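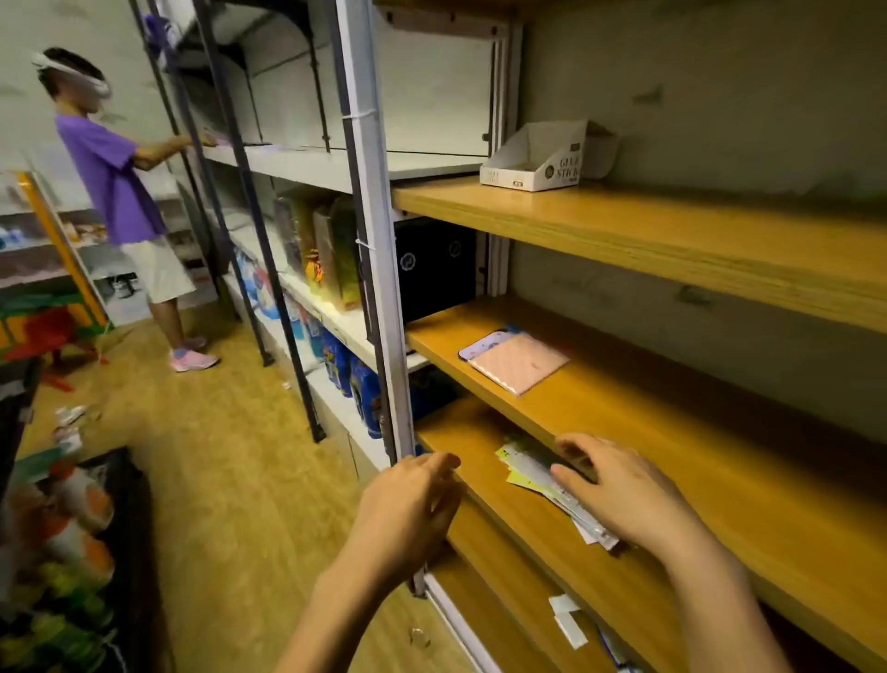
Filed under: Robots, Faults

Clock offset on the shelf task

Notes on the fault that cost us most of the December recordings at Koyama. I have had a couple of emails asking why the Prolleo arm was pulled from shelf work, so the whole thing goes here.

The setup is a narrow shop aisle with metal racking on one side and honey-colored wooden shelves in a white metal frame on the other. People work the shelves by hand, wearing headsets. Head pose and hand pose go out on one stream and video goes out on another. Skultgate merges the two, and Futeneck turns the merged file into something the arm can replay.

The arm replayed a session in which a loose stack of papers and cards gets held down and squared up on a wooden shelf. It came in on the correct path and then closed the last few inches too early. The wrist hit the front edge of the shelf and kept pushing. The force limit should have tripped and did not. I used the stop button. Nobody was within reach of the arm. The shelf board came off its supports at one end and the stack went on the floor.

There were two separate faults.

The first was timing. Skultgate stamped the pose stream on arrival and the video stream at capture. With a short network path the error is small enough to miss. In the shop the pose packets were being buffered, and the offset came to roughly 280 milliseconds. On a slow reach that is hard to see in playback. On a quick press downward it puts the hand and the picture of the hand in clearly different places, and Futeneck then "corrects" the path to match the video. The correction is what moved the contact point.

The second was the force limit. It was set in the config, but the replay mode loads its own profile and that profile had the field blank. Prolleo reads a blank as no limit. I consider this the more serious of the two. A bad path will happen again sooner or later, and the limit is there for that case.

What changed:

Both streams are now stamped at capture, against the same clock. Skultgate rejects a file if the offset drifts past a fixed threshold.

Replay refuses to start with a blank force field. I checked this by blanking it on purpose, five times, including once with the arm already enabled.

First replay of any new file runs at reduced speed against foam board, with the real shelf moved away.

The old recordings can be partly saved. Sessions with a clean contact event, such as a palm coming down on paper, can be realigned by hand. Long stretches of looking along the shelves without touching anything give no such event, and I have dropped those.

Still open: the buffering itself. It went away when I changed the access point – I have not found out why, and I don't count it as fixed.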